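Home | About | Archive | Small Hydro | Contact

The winter I learned to love a very small power plant

Posted in November by the author of this blog 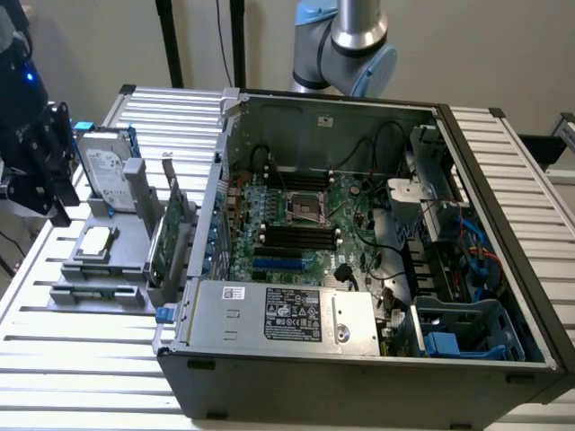
Photo: from the author's files

I have been meaning to write about the Ternska for years, and every time I sit down to do it I end up making coffee and reading old notebooks instead. So please forgive me if I wander a bit (those of you who have been reading a while are used to it by now!).

The Ternska is a short, bad-tempered river. It comes down out of the hills above Birkitis, drops a good way in a hurry, and then goes flat and lazy through the farms as if it had never been in a rush in its life. My first real job after school was measuring it. I had a staff gauge bolted to a bridge pier, a current meter that squeaked, and a pair of waders with a patch on the left knee, and I was told to come back with a year of daily flows so that somebody could decide if a little power station was worth building.

A year sounds like plenty. It's nothing, of course. One year of a river is like meeting a person once at a wedding. I happened to get a wet one, and the first report, which I typed myself and was terribly proud of, made the Ternska look like a gold mine. My supervisor read it through, put it down and asked me very kindly what I thought the river did in a dry August. I had no idea. I went off and found the old mill records, 23 years of them, kept in pencil by people who only wanted to know if they could grind the next morning, and those taught me more than the squeaky meter ever did.

In the end the plant was built small. Two turbines, one of which was meant to sit idle for a good part of the summer, and a weir so low that the kids walked across it. The turbines came from a firm called Hendier and the control panel from Cabral, and the two had never been introduced. I don't know how else to put it. The governor wanted one thing and the panel wanted another, and on the first night the lights in Birkitis went bright, then brown, then bright again, and we had 13 phone calls before breakfast.

I loved that place, though. You walked down 200 steps from the road to the powerhouse (I counted them on the way up, never on the way down), and long before you reached the door you could feel the hum through the handrail. There was an electric heater in the corner which we all agreed was free to run, seeing where we were, and a kettle, and a logbook with a green cover. Every shift wrote down the level, the output and the weather. A lot of them also wrote down what they had for lunch. I have a photocopy of one page where the output is missing altogether but the soup is described in detail.

The best day we ever had, in my time anyway, came in a thaw at the end of a long cold spell, when the meter on the wall moved on by 3,292 kilowatt-hours between one breakfast and the next. I know a big station makes that while you are tying your shoes. But it was our river and I had stood in it up to the ribs, and I drove home that morning looking in at every lit kitchen window as if I had personally carried the electricity up the hill in a bucket.

A reader wrote last month to ask if these small plants are worth the bother nowadays, with solar panels as cheap as they are. I think a lot depends on the river, and on whether there is someone nearby who will rake the leaves off the screen at five in the morning. That was the real work, the leaves. October and November were one long fight with them, and I still can't see a maple turning without feeling a bit tired in the shoulders.

I have more to say about the fish ladder, which was a whole saga, and about the flood that took my gauge away and left it in a bean field. I'll get to both once I've found the right notebook.

Print this page | E-mail this to a friend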